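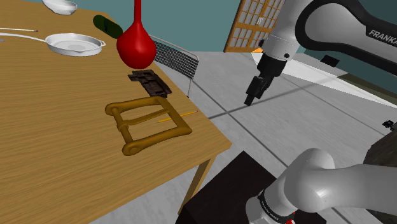 Slide 4. Simulated tabletop with the Franka arm, buckle and pencil near the table's right edge.

Start with the table. The objects come from a shared library and nobody has matched their sizes, so the buckle is as large as it looks. Leave it up for a moment before going on.

Say what we collect. One example is a spoken-style instruction, the camera views and the arm's movements from start to finish. The set I am reporting on has 3,915 of them, all made in Josto. Mitali Miah wrote the instructions and Mahfuz Siriwardena drove the arm for most of the early ones.

Point to the pencil and the buckle. They overlap from this view, and the slab behind is very close to the buckle's top bar. We keep layouts like this in. In the first version we spaced everything out, and the trained model did badly on crowded tables - Lempi has the numbers if anyone asks.

Layout rules, briefly. Objects are dropped at random, then left to settle. Anything that falls off the table is removed and the layout is drawn again. Room and camera position change every 40 examples.

Mention naming. Two people will call the same object different things, so we store both wordings.

Next slide is the failed attempts. Keep to 21 minutes in all, and leave the Plarkard comparison for questions.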